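Course Handout 9: Sampling Error and Sample Size in Household Surveys
Instructor: Soudabeh Rashti. Lab sections: Érica Nogueira. Revised June 26, 2019

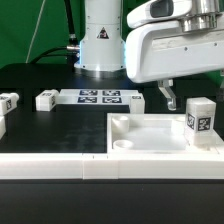 A survey estimate differs from the true population value for two kinds of reasons. Sampling error comes from having interviewed one particular set of households out of all the sets that could have been drawn. Non-sampling error covers everything else: a bad list, refusals, misread questions, typing mistakes. The formulas in this handout deal with the first kind only. Handout 10 takes up the second.

1. Terms

Population: the full set of units the survey is meant to describe. For the running case this is all occupied housing units in the town of Hundimstead on the reference date.

Frame: the list from which the sample is drawn. The Hundimstead frame is the water billing register. It leaves out units on private wells and counts a few duplexes as one account. Keep both defects in mind when you read the results.

Sample: the units selected. n is the number of units that respond, N the number in the population.

Estimator: the rule that turns the sample data into a number. Its standard error is the standard deviation of that number over all possible samples of the same design.

2. Standard error of a proportion

Under simple random sampling, and with N much larger than n, the standard error of a sample proportion p is estimated by

SE(p) = sqrt( p(1 – p) / n )

Some texts put n – 1 in the denominator. For the sample sizes used here the difference does not affect the second decimal place, and either form is accepted in the problem sets.

Running case. Of 1,000 responding households, 620 reported that they own the unit they live in. Then

p = 0.62
p(1 – p) = 0.62 x 0.38 = 0.2356
SE(p) = sqrt(0.0002356) = 0.0153

The 95 percent confidence interval is p plus or minus 1.96 standard errors:

0.62 ± 0.030, or from 0.590 to 0.650

Read this interval with care. It is a statement about the procedure: if the survey were repeated many times with the same design, 95 percent of the intervals built this way would contain the population proportion. Any single interval either contains it or does not.

3. Finite population correction

When the sample is a sizable share of the population, the standard error is multiplied by

sqrt( (N – n) / (N – 1) )

A common working rule is to ignore the correction when n/N is under 5 percent. Leaving it out makes the interval slightly too wide, so the error is on the safe side. In the village of Pikley, where N is small and a third of the households were interviewed, it should be applied.

4. Choosing n

Solve the margin of error formula for n. With margin e and the 95 percent level,

n = 1.96² x p(1 – p) / e²

The value of p is not known before the survey. Use a figure from an earlier round if one exists. Otherwise use p = 0.5, where p(1 – p) reaches its maximum. For e = 0.03 and p = 0.5 this gives n = 1,067.1, rounded up to 1,068.

Two points are missed every year in the exam scripts. First, n is the number of completed interviews, so the number of addresses issued must be larger. Divide by the expected response rate. Second, halving the margin requires four times the sample. Budgets usually settle the matter before the formula does.

5. Cluster samples and the design effect

Field costs often force the use of clusters. The Staline district survey selected blocks first and then households within blocks. Neighbors tend to resemble each other in income, tenure and age of dwelling, so a second household on the same block adds less information than one drawn from elsewhere.

The loss is measured by the design effect:

deff = 1 + (m – 1) x rho

where m is the number of households interviewed per cluster and rho is the intraclass correlation. With m = 9 and rho = 0.05, deff = 1.40. The standard error is multiplied by the square root of deff, here 1.18. The effective sample size is n/deff – for 1,000 interviews, 714.

If deff = 2, half of the interviews are lost in terms of precision. This can still be the cheaper design when travel dominates cost. The formula assumes equal cluster sizes; for unequal ones see the Kırmızıgül notes, section 4.

6. Problems

6.1 Recompute the interval in section 2 using n – 1. State the first decimal place at which the limits change.

6.2 Find n for a margin of 0.02 with p = 0.62. Then find the number of addresses to issue if the expected response rate is 70 percent.

6.3 Using deff = 1.40, restate the Hundimstead interval as though the same data had come from a cluster sample.

6.4 List two groups of households that the water billing register would miss or merge, and give the likely direction of the bias in the ownership estimate for each.

Written answers go to Érica Nogueira before the first lab in July. Show the intermediate steps and carry four decimal places until the final line.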